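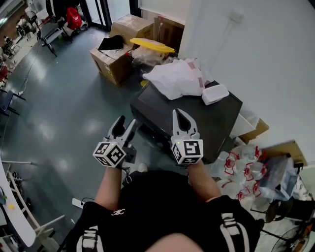
Page last changed: Monday, March 5, 2018

4. Working rules for hand-held gripper sessions

Our project at Clenow set out to write a short code of practice for operators who carry a gripper in each hand. We started from the Bombridge lab rules, which cover fixed arms only, and kept two of their clauses.

4.1 Floor. Boxes, bags and cables are to be moved out of the walking path before the grippers are picked up. The operator's view of their own feet is poor with both arms forward.

4.2 Markers. The printed faces of each cube must stay clean and uncovered. Sleeves are pushed back if they reach the cube.

4.3 Time. A session ends after 180 seconds – the operator then puts both grippers down. In the August trial we logged 84 sessions, and nearly 500 minutes went to setup and breaks.

4.4 Other people. Anyone in the room is told before recording starts. The Lirneck draft asks for signed consent from each of them; we ask for it only from those within reach of the operator.
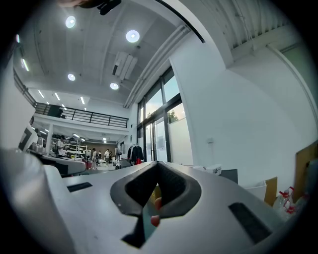 Raili Koivisto objected to 4.4 in her review, writing that reach is the wrong test for consent and that the Hyvönen procedure uses line of sight. We have left the clause as it stands for this version and listed her point under open items.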